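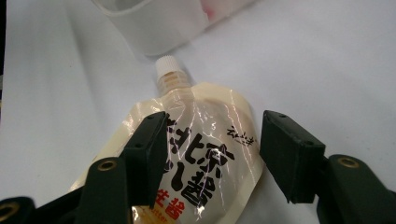 # kozma-sauces

A plain text list of 213 sauces, dips and pastes, kept by Dragica Vasić, who started it to settle an argument about mustard. The argument continues.

## What's inside

- `sauces.csv`: one row per sauce, 6 columns
- `notes/`: opinions, mostly mine

Spelling follows the label. Where the label disagrees with itself, I picked a side.
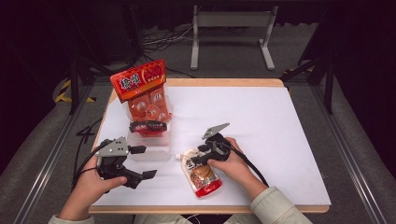

*Stand-up pouch, white screw cap.*

## Known problems

- 62 rows have no heat rating. I was eating bread at the time.
- "Brown" is still a valid flavor until June.
- Ketchup appears twice. Please stop writing to me.

## License

Take it. Corrections welcome, recipes tolerated.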